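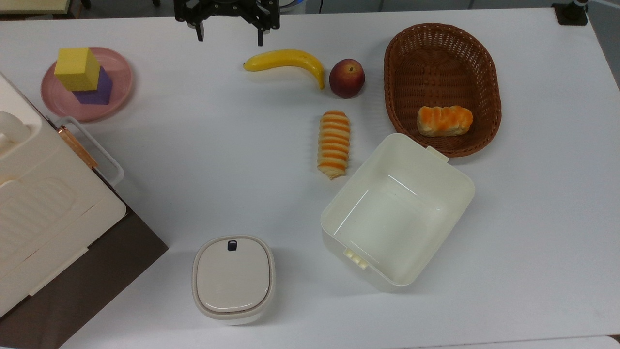
Gravity is the pull that every object has on every other object. It acts on people, on oceans, on planets, and on the smallest grain of sand. It also acts on things that are not moving. A banana and an apple lying on a white table are both being pulled toward the center of the Earth, even though they stay where they are. The table pushes up on each piece of fruit exactly as hard as gravity pulls it down. When two pushes or pulls are equal and opposite, scientists say that they are balanced, and an object that was still remains still.

This page was prepared by the Hirwood Science Center for readers in the upper elementary grades. Words that may be new are explained in the list near the end.

Which way is down?

People who live on opposite sides of the world all agree that "down" is the direction things fall. Yet if you could draw an arrow for each of them, the arrows would point in very different directions. Each arrow would point toward the center of the Earth. Down is the name we give to the direction in which the Earth pulls us.

This is why nobody falls off the bottom of a globe. A real planet has no bottom. Wherever you stand on it, the ground is under your feet and the sky is over your head.

How fast do things fall?

A falling object does not travel at one steady speed. It goes faster and faster the longer it falls. Near the surface of the Earth, each second of falling adds 981 centimeters per second to its speed, as long as the air does not get in the way. Scientists call this speeding up "acceleration."

Many people expect heavy things to fall faster than light things. For a very long time, nearly everyone believed this. A heavy object is pulled harder, but it is also harder to get moving, and the two effects cancel out. Without air, a hammer and a feather dropped together from the same height land together. An astronaut tried this on the Moon, where there is almost no air at all, and the hammer and the feather reached the ground at the same time.

On Earth, a feather drifts down slowly because the air pushes against it. This push is called air resistance. It has a large effect on objects that are wide and light, such as feathers, leaves, and open sheets of paper. It has very little effect on a stone dropped from the height of your shoulder.

Mass and weight

In everyday speech, mass and weight are often used to mean the same thing. In science they are different.

Mass is the amount of matter in an object. Your mass is the same wherever you go. Weight is how strongly gravity pulls on you, and it changes from place to place. A child who weighs 60 pounds on Earth would weigh ten pounds on the Moon, where gravity is one-sixth as strong. On Mars the same child would weigh 23 pounds. The child would not be any thinner in either place. Only the pull would be different.

There are eight planets in our solar system, and each has its own strength of gravity. As a rule, a planet with more mass pulls harder. The size of the planet matters too, because gravity becomes weaker as you move away from the center.

What holds the Moon up?

The Moon is pulled by the Earth all the time, so it is reasonable to ask why it does not crash into us. The answer is that the Moon is also moving sideways, and very quickly. Gravity bends its path into a curve, and the curve goes all the way around the Earth. This kind of path is called an orbit.

Imagine throwing a ball straight out in front of you. It curves down and lands a short distance away. Throw it harder and it lands farther off. If you could throw it fast enough, and if there were no air to slow it, the ground would curve away beneath the ball as quickly as the ball fell. It would never land. The Moon, the space station, and the satellites that help us forecast the weather all stay in orbit in this way.

Astronauts in orbit float because they and their spacecraft are falling around the Earth together. Gravity has not disappeared. At the height of the space station it is still nearly as strong as it is on the ground.

Try it yourself: a falling test

You will need a book, a sheet of paper smaller than the book, and a clear space on the floor. Ask an adult before you begin.

1. Hold the book flat in one hand and the sheet of paper flat in the other, both at the same height. Let go of them together. Write down which one lands first.

2. Crumple the paper into a tight ball. Drop the book and the ball together from the same height as before. Write down what you notice.

3. Smooth the paper out and lay it on top of the book, with no edges hanging over. Drop the book with the paper resting on it.

Compare your three results. The paper had the same mass each time. What changed was how much air it had to push aside. Younger brothers and sisters may like to repeat the test with foam blocks of different colors, to find out whether color makes any difference to how something falls.

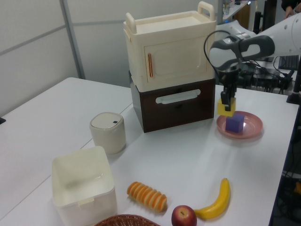 Words to know

Acceleration: a change in how fast something moves, or in the direction it moves.

Air resistance: the push of air against an object that is moving through it.

Balanced: equal in strength and opposite in direction.

Mass: the amount of matter in an object.

Orbit: the curved path of one object around another in space.

Weight: the strength of the pull of gravity on an object.

Questions children have sent us

Does gravity ever run out?
No. It becomes weaker with distance, but it never drops all the way to zero.

Do I have gravity of my own?
Yes. You pull on the Earth just as hard as it pulls on you. The Earth has so much mass that your pull hardly moves it at all.

Can gravity be switched off?
No method of doing this is known. Airplanes and balloons stay up by means of the air — they are still being pulled down the entire time.

Text by Amado Espiritu, Hirwood Science Center. Last reviewed 9/22/22. Teachers may copy this page for classroom use. The falling test may also be carried out in the Saludo Room during regular visiting hours, where books and paper are provided.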